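**Wanted - people to keep a cleaning diary, Punurthorpe and Gristow** 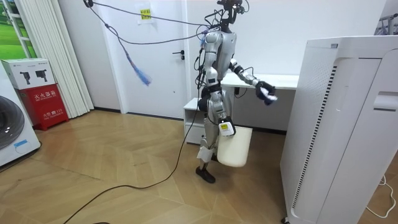
*Cloth and bucket, herringbone floor.*

We're after 9 more households for a study of how people really clean their homes. What gets done, what gets left, who ends up doing it. Not after tidy people especialy. Messy is fine, very fine.

**What you'd do**

- keep a paper diary for four weeks in May, a line or two a day
- one chat at the start, one at the end, at your kitchen table or on the phone
- save your receipts for sprays, sponges, bin bags etc (envelope provided)

Takes ten minutes a day at most. Some days nothing to write - put "nothing" and that counts.

**Who can join**

Anyone over 18 living in Punurthorpe, Gristow or the Tidurgate end of the bypass. Renting, owning, lodging, all ok. Shared houses very welcome, we've hardly any. One diary per household, but more than one person can write in it, different colour pens please.

Sorry, can't take people who clean for a living this time. There's a separate study for that later in the year, ask Glenys Nicholas to put you on the list.

**What you get**

£100 in shopping vouchers. Half after the first chat, half when the diary comes back. If you drop out halfway you keep the first half. Travel not paid as we come to you.

We had 108 households last time and about a third of the diaries came back with the last week blank. Please try to finish it!

**Your details**

Names come off everything before it's typed up. Nobody outside the team reads the diaries. We might quote a line in the report but won't say which street its from. You can ask for your diary back afterwards, a few people did.

**How to apply**

Ring Skye Gourlay on extension 127 at the Vaughan Centre, mornings best, or leave a note at the front desk with:

- your name and a number we can get you on
- how many live with you, and ages of any children
- garden or no garden
- pets (hair matters)

Welsh or Spanish speakers - Eluned Pumphrey and Guadalupe Esquivel can do the chats in either. Large print diaries available, just say when you ring.

Places go in the order people get in touch. Desk shuts at 4pm.

Gwenllian Vaughan
Home Habits Study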